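**Notebook, April. Open day at Treton, hand-held gripper demo**

Up at an hour I don't recommend to get the cases through the loading door before the visitors. The Treton people had promised us "a table and power." The table was fine. The power was at the other end of the hall, and the extension lead they lent us was shorter than the walk. Got ours out of the van. Note for next time: always assume the lead is in the van because it always is, under everything.

Our slot was for the Dosinis grippers, the pair with the new pads. The plan as printed in the handout: visitors watch one of us tidy a tabletop with a gripper in each hand, then try it themselves, then learn that the recorded motion goes off to train an arm. The plan as performed: visitors watch one of us tidy a tabletop, ask where the robot is, and look sorry for us.

I've written down the answer that worked best, after trying several that didn't. "The robot comes later. Today we're collecting what it will learn from." One man said that sounded like homework. I have no better word for it.

Setup notes, while I still remember:

- Box, cloth, bottle, desk lamp. Kept it to household things so people wouldn't ask what they were for. They asked anyway, mostly about the lamp.
- Markers wiped down before the first run. Fingerprints on the black squares don't seem to matter. Fingerprints on the lenses do.
- Head camera strap one notch tighter than is comfortable. If it's comfortable it slides.
- Start each take with the fingertips brought together over the near edge of the table, hold, then go. The Steketa software wants that little pause to line up its clocks. It sulks without it. 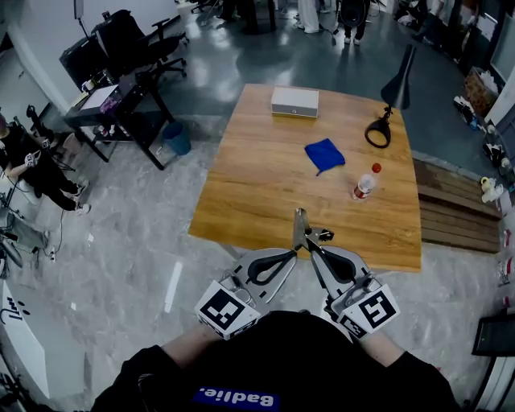 The pause turned out to be the hardest part to teach. Everybody handed a gripper wants to grab something at once, which I can't really hold against them. We ended up counting to two out loud, and after a while the people waiting in line were counting too, which gave the whole thing the air of a piano lesson.

We set a limit of 40 takes for the morning so as not to fill the drives with visitors chasing a bottle around. Hit it well before lunch. Raised the limit. The limit was mine, so this needed no paperwork.

What I learned from watching strangers use the things:

Cloth is where people slow down. They pinch it in the middle, lift, see the corners hang every which way, and put it down again looking betrayed. The few who went for a corner first did much better. I'd like a proper set of these beginner attempts, failures included. Our own people have gotten too good at cloth and no longer make any interesting mistakes.

The bottle is easy until someone tries it by the cap. I asked them to go lower. Some did.

The box they all like. It's a box, it has sides, it goes where you put it. If the arm ever learns only boxes I'll know whose fault that is.

Weight is still the complaint. After a few minutes elbows drop, wrists start to turn in, and the marker blocks drift out of the head camera's view. The log showed tracking dropouts clustered at the end of the longer takes, and I'd bet on tired arms before I'd bet on the software. Shorter takes, then. Or lighter grippers, which I have asked for before, in writing, with a drawing.

Around midday the hall got lively. The Trnka stand had a better sign than ours and, I'm told, free pens. I went over to look and came back with two pens, so the espionage paid for itself.

Somebody asked what one gripper costs. I said 3,000, which is the figure in the grant. They asked whether that was for the pair. I said no. They put it down very gently. 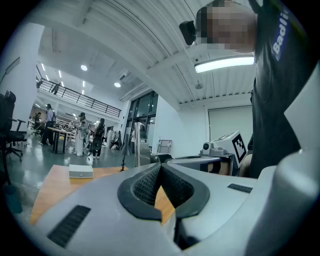 Lighting: better than I feared. The floor is polished enough to throw the ceiling lights back up, and I expected trouble in the wrist views. Went through a handful of takes on the laptop and the markers held up in all of them. I'd still like to know what happens late in the day, if we come back in winter, with the doors dark and everything coming from overhead.

Background: people walk about behind the work, all day long, and there's no stopping them at an open day. I used to fret over this. Now I'm inclined to keep the lot. A kitchen has people in it too, and a model trained only in our quiet back room is going to get a shock. Faces get blurred before anything leaves our machines, same as always. We had that on the sign-up sheet and three people read it all the way through, one with a pencil.

Numbers: 200 usable takes after a first pass through the log, and that's being strict about the opening pause. I threw out everything where the fingers never came together at the start, and a long one in which a visitor used both grippers to explain his kitchen renovation. Good bimanual coordination, no task.

To do:

- Check the left gripper. The trigger feels gritty on release, or I've held it too long and my hand feels gritty.
- New rubber loop for one of the handles before it goes on its own.
- Ask Steketa whether the pause can be shortened. Last time they said they'd look into it. Ask again in the same friendly tone.
- Label the cloth takes by first grasp, corner or middle. Boring job, do it in the morning.
- Return the Treton lead. It's in the van, under everything.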